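Tagebuch der Kleiderkammer Rakberg, April

Der Vormittag begann um 7 Uhr mit der Durchsicht der Winterbestände. Gemäß der Absprache mit Herrn Gareth Dunmore wurden zunächst die Strickwaren aus den Säcken der Sammelstelle Zarkeck entnommen, auf schadhafte Stellen geprüft und nach Größen getrennt. Das Verzeichnis weist nunmehr 700 Stücke aus, wobei die Kinderkleidung noch nicht erfasst ist. Die Mäntel aus der Lieferung Sivell bleiben bis auf Weiteres im Nebenraum.

Für Jacken und Cardigans gilt weiterhin die Regelung, dass sie auf Holzbügel zu hängen sind. Drahtbügel hinterlassen an den Schultern Abdrücke, was im vergangenen Jahr mehrfach beanstandet wurde. Die Schulternaht soll auf der Rundung des Bügels aufliegen, die Vorderteile sollen frei herabhängen -- geknöpft wird erst nach der Endkontrolle.

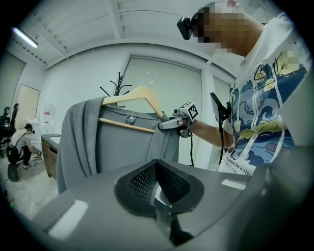

Graues Strickteil auf hellem Holzbügel, dahinter der schwarze Garderobenständer.

Am Nachmittag wurde die Frage der Lagerung nochmals erörtert. Herr Dunmore sprach sich dafür aus, schwere Strickwaren künftig zu falten, da sie sich auf dem Bügel in die Länge ziehen. Ich habe dem für grobe Pullover zugestimmt, für leichtere Jacken hingegen nicht. Eine schriftliche Fassung liegt noch nicht vor.

Nachzutragen ist, dass 12 Bügel mit gelockertem Haken ausgesondert wurden. Ersatz ist bei der Firma Hyun angefragt. Die Mottenpapiere in den unteren Fächern sind ebenfalls zu erneuern -- dies wurde bereits im Winter vermerkt und ist seither unerledigt. Der Schlüssel zum Nebenraum wurde am Abend an der Pforte hinterlegt.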